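Grutness Community Fund opens spring round for local groups

Clubs, societies and neighbourhood groups in Grutness and the surrounding parishes can now apply for small grants from the Grutness Community Fund. The spring round opened at the start of March and closes at noon on the last working day of April.

Grants in this round can be up to £694 for a single group. The money can go towards equipment, hall hire, training, transport or the cost of putting on an event that is open to local people. Groups do not have to be registered charities, but they must have a written set of rules and a bank account in the group's name that needs two signatures.

The fund was set up by the Poduval Trust and is run day to day from its office on Harbour Road. It has supported 279 groups since it began, most of them with fewer than 40 members. Past grants have paid for first aid courses, a set of bowls for the indoor club, seed and tools for the school allotment, and minibus hire for the over-sixties lunch group.

Three changes have been made for this round.

The application form is shorter. It now runs to four pages, and groups that have had a grant in the last two years can leave out the section on their history.

Groups may apply for running costs such as heating and insurance. In earlier rounds these were not covered, and several groups told the fund that this was the help they needed most over the winter. Running costs can make up no more than half of any request.

Joint bids are welcome. Two or more groups that want to share a piece of equipment or put on an event together may send in one form between them, and each will be treated as a separate applicant when the limit is worked out.

The fund has also agreed to match money raised at the Sulletti Fair, held each year on the green. Any group that takes a stall at the fair and raises money for its own work can claim the same amount again, up to £330. Stalls cost nothing for groups based in the area, though tables must be booked in advance and food stalls will need to show a current hygiene rating.

Applications will be read by a panel drawn from local residents. Panel members do not take part in decisions about groups they belong to. The panel looks at how many people will benefit, whether the costs have been properly worked out, and what the group has already done to raise money itself. Groups will be told the result by letter or email in June, and money will be paid within three weeks of a signed acceptance being returned.

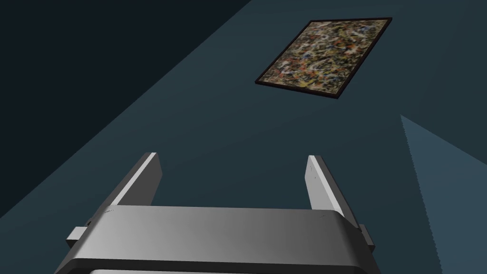 Groups that are turned down may ask for written comments on their application and are free to try again in the autumn. The autumn round will have the same limits unless the trust announces otherwise.

An information evening will be held at Irkava Hall in March, starting at 7pm. Staff from the fund will go through the form and answer questions, and there will be time afterwards to talk about a particular project. There is no need to book. The hall has step-free access from the car park side – please use the ramp by the bicycle racks – and tea and coffee will be served.

Forms can be picked up from the fund's office, the library or the front desk at Irkava Hall, or sent out by post on request. Completed forms should be returned to the office with a copy of the group's rules and its latest bank statement. Late forms will be held over to the autumn round.

Notes for editors

The Grutness Community Fund makes small grants to voluntary groups twice a year. It does not fund individuals, political parties or work that has already been paid for.

Ends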